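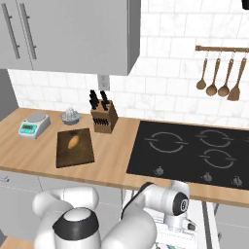 Sim kitchen, during an episode: potato on the cutting board, both arms at the counter.

Sim success doesn't predict real success – is my eval broken?

I'm reproducing the Wirnbridge result, where ranking policies in simulation is supposed to match ranking them on hardware. I have 4 checkpoints and ran 100 sim episodes each on moving the potato off the board. The best one in sim came in last on our real arms, which was a fun afternoon. Same start pose, same instruction. What did I miss?

Answer (accepted)
How many real trials per checkpoint? If it's 7, as in your other thread, you don't have a ranking, you have a rumor. Get to 30 and shuffle the checkpoint order so a drifting calibration doesn't punish whichever one goes last. Then compare rank correlation and ignore the raw success rates. Sim can be too easy across the board and still sort policies correctly.

Answer
Check friction. Our potato in Bomora slid like soap until June.

Answer
Had the same thing with Sandberg. Fixed it by matching the controller gains – or possibly by reinstalling everything, I did both at once. Also vary the potato pose. One fixed start mostly measures who memorized it.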